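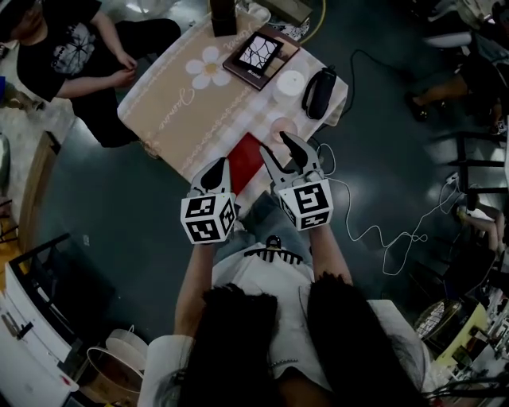

Hand-held grippers at the tablecloth table, open day. Red card between the two pairs of fingers.

Saturday, February 16, 2019

Writing this up the same evening, before I forget who asked for what. Open day at Bratmont, doors open at ten, and I was on the gripper table with Kekeli Dankwa for most of it. Ewurabena Tsikata had the arm in the back room and came through every so often to steal our tape.

The table went down really well! People walk straight up to it. I think it's the tablecloth as much as anything (the beige and pink check with the big daisy on it) – it looks like somebody's kitchen and folks just sit down. Last year at Budau we had a bare bench and a sign saying PLEASE TRY and we spent the whole morning begging people. Keep the tablecloth. I'm serious, whoever packs the boxes, keep it.

What we told visitors, so we all say the same thing in March: you hold one gripper in each hand, the black and white squares on the cubes let the software work out where each gripper is and which way it's turned, and what you do gets saved so the arm can learn from it later. That was enough for most people. A few wanted more, and I got into a long and very enjoyable conversation with a man who repairs sewing machines and wanted to know how stiff the fingers were and why the pads weren't ribbed. I didn't have a good answer on the ribs. Kekeli, do you?

The red card is still the hardest thing we put out. It lies flat and there's no edge to get under. Kids tend to slide it to the side of the table and pinch it there, grown-ups try to scrape it up from the middle and get annoyed. I'd like to see both kinds in the training set. The pale pink cup is easy by comparison and makes a good first try, so start people on that and then bring in the card.

Numbers, copied off the laptop at closing: 1,029 clips saved, which takes the whole Brilix set to 2,237. We'd said 500 would be a good day, so I bought the doughnuts. I haven't looked at how many are any use. There was a bad patch after lunch when the left cube kept dropping out of tracking, and I'm guessing people were turning their wrist so the faces ended up toward the ceiling lights. The floor in there is shiny too and throws a lot of light back up. Restarting fixed it for a while, then it came back, then it went away by itself, and I don't love that.

Cables. The white one from the right gripper needs to be longer or it needs to go somewhere else. It hangs down and coils across the floor on the side where everybody sits, and I moved it with my foot all day. Could it run up the sleeve to a clip at the shoulder? Ewurabena says Benavides do theirs with a strap around the forearm and people stop noticing it in a minute or two. Worth a try, I've got some Velcro at home.

Long hair falls forward when people lean in. Put hair ties in the kit, a whole bag of them.

Ewurabena's demo went better than Thursday's rehearsal. The arm picked up the cup on the second go with a room full of people watching, and there was clapping. Then it tried the card and pushed it onto the floor, and there was more clapping.

To do before March:
- ask Benavides about the forearm strap
- go through the after-lunch clips and mark the ones where the left cube drops out
- new pads for the right gripper, they felt slippery by the end
- second red card, same size
- hair ties
- find out who has the key to the back room, it wasn't on the hook when I left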